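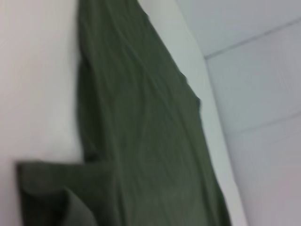

Wrist camera view of green fabric on a pale surface, Borum bench

The Borum bench is a cloth-handling test setup used for comparing robot grippers and wrist cameras on soft goods, mainly shirts, towels and loose fabric. Set up by Yetunde Edet at the Vanthorpe workshop. The name covers both the physical bench and the routine run on it.

Overview
One arm, one flat pale work surface, one camera at the wrist. Grippers get swapped, everything else stays put. The routine has two parts – an edge pick and a flatten. In the edge pick the arm takes a single layer of cloth at a hem or corner, lifts it and holds. In the flatten it drags the cloth until the larger folds are out. Small creases are ignored in scoring.

A full run is 200 attempts per gripper, same cloth throughout. The cloth is dropped from a fixed height between attempts so the folds come out different each time.

Grippers compared
Mittal parallel. Two flat fingers with rubber pads. Simple, quick to mount. Good on thick hems, weaker on thin cotton, where it tends to take both layers. 67 good picks in the first full run.

Skesell soft finger. Molded fingers that curl inward. Slower to close. Picks up single layers more often, but the cloth slips if the arm moves off too fast. 89 good picks in its first run, at a lower arm speed, so the two results are not directly comparible. A rerun at matched speed is listed as planned.

A needle gripper was tried in February and dropped. Left marks in knit fabric. No scores published.

Wrist camera
The camera sits close to the fingers and sees the cloth at a steep tilt during approach. Motion blur is the main known problem. Weave and stitching go soft, and the edge finder then has only outline and shading to work with. Folded flaps are the hard case: same color as the cloth under them, a bit darker in the low parts, squared edge on one side and a rolled one on the other. Early versions of the edge finder often took a flap for the real hem.

Pale surfaces help with dark cloth. With white towels they do the opposite, and a dark mat is laid down for those runs. A shorter exposure cuts the blur but needs more light – a second lamp was added for this.

A fixed overhead camera was also tested. Steadier picture, but the arm blocks the view just when the fingers get near the cloth. Kept for scoring only.

Controller
Position control at first, later changed to a force limit on the downward move. Before the change the fingers would press into the surface and stall. Limit is set by hand for each gripper, no automatic tuning yet.

Scoring
A pick counts if one layer is held for 2 seconds with the arm still. Double layers are logged separatly and not counted. Flatten is scored from the overhead camera, by cloth area against the same cloth laid out by hand.

Limitations
Only one arm model has been used. Pad wear not tracked. Cloth is not washed or replaced on any set schedule, and older pieces seem to pick easier.

See also
Edge detection
Soft gripper
Visual servoing

Last edited 2024-04-13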